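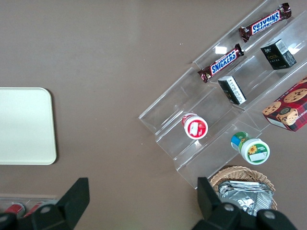 Got to the Bredov open day at ten past nine, which was too early, and nobody had put the coffee out yet. So I went straight to the pick-and-place tables while there was no line. Glad I did. The one I ended up glued to was the snack station, run by a small outfit called Proteta, and it's a setup any corner store person would recognise. Two Snickers on the upper steps of a clear acrylic stand, some little jars lying on their sides lower down, a box of chocolate chip cookies at the far end, foil packet in a wicker basket in front. Cream tray off to the left with nothing in it. Job: you ask for something, arm gets it, puts it on the tray. That's all. I stayed for most of an hour.

Quick notes before I forget, typing this on the train with one thumb so excuse whatever.

First, the clear shelf. I asked why on earth you'd pick see-through plastic, and the woman running the table laughed and said that was the whole point. Her name is Ebony Faulkner and she had obviously been asked this forty times already that week. Clear plastic is misery for cameras. Edges come and go, you get glare spots that look like objects, and depth sensors look right through it and report the table underneath. They had a nice opaque stand in the spring and everything worked great and then they took it to a customer and the customer's shelves were all acrylic. Back to square one. So now they practice on the annoying one.

Second, the candy bars are easy. Relatively. Long, a bit soft, crimped ends, fingers close across the middle and up it comes. I saw it go for the top one five times. Got it four. The miss was kind of great to watch – it closed a hair too high, the bar slid down a step, the arm stopped, backed off, looked again and went for it in the new spot. Nobody touched anything. The guy next to me clapped.

Third, jars. Jars lying down are a pain because they roll. Ebony said they used to stand them all up and the success numbers were lovely, and then someone on the team pointed out that in a real store half of them are on their sides by lunchtime. The rolling is worse on the acrylic too because there's no grip to it. I watched it nudge one jar against a divider on purpose and pinch it there. I asked was that programmed in and she said no, it picked that up from the training runs, where the people driving the arm do it without thinking. I do it too. Went home in my head to my own spice drawer, yep, I shove the jar into the corner and then grab it.

How they train it – ok so this was the part I came for. No clever rules. A person holds a pair of handles, drives the arm by hand, does the task, resets the table, does it again. They log every run. For this table they have 2401 good ones. I asked how many bad and she made a face. Of those, 224 are just for foil packets, which are apparently their own special hell. Crinkly, shiny, different shape every time you put it down. I got to see two tries at the packet in the basket. First one came up fine. Second one the fingers caught the basket rim along with the packet and the whole basket lifted a couple inches before the operator hit stop. She wasn't bothered. "That one goes in the pile," she said.

I had a go at the handles myself!! There was a signup sheet, five minutes each. It's harder than it looks and also your shoulders go up around your ears straight away. You've got two ways of seeing, the arm right in front of you or the little screen with the view from the wrist, and everyone starts off looking at the arm and everyone ends up on the screen. On the screen the two fingers are always down at the bottom, black with the screw heads showing, and after a couple minutes they sort of feel like yours. Got one Snickers to the tray. Dropped the other. Put a cookie box in a place I won't discuss. Ebony said mine was "usable up to a point."

Stuff I wanted to ask and didn't get time to:
what happens with two of the same thing, does it care which
does it know a full tray when it sees one
who restocks the shelf (me, I'm guessing. a human.)
price. Everybody goes quiet on price. 

The rest of the hall in no order. Ccori had a bin-sorting line which was very fast and very loud and I couldn't hear a word of the talk. Impressive, I think? The gripper was suction and it just goes thwop thwop thwop and boxes vanish. Flukamham were showing a cart that follows you around a warehouse. It followed a toddler for a while, big hit, best crowd of the day. There was a talk upstairs on safety cages that I meant to go to and I was still in the handle line so I missed it. If anyone went, tell me if it was good.

Lunch was a sandwich. Fine.

One more thing on the snack table. Somebody asked Ebony the jobs question, the way somebody always does, and she didn't give the brochure answer. She said right now it takes two people to look after one arm that moves a candy bar slower than a six year old, so ask her again in a few years. I used to do nights in a hospital shop and I'd of loved something that fetched from the back shelf when my knee was bad, but I also needed the shift. Don't have a neat view on it. I liked that she didn't either.

They're aiming for 2000 more runs before January, with messier shelves, things stacked on things, labels facing the wrong way. Same table will be at the winter open day and I've put my name down. Going to wear a looser jacket so I can get my elbows out, that was half my problem with the handles, and I'm getting there early again but bringing my own coffee in a flask.

Train's coming into the station, will fix typos later (won't).

472 shares
6 comments

Recent posts
The label printer is back from repair and it still hates me
Flask review, the blue one
What I got wrong about conveyor belts
Bredov open day last year, the short version
Knee update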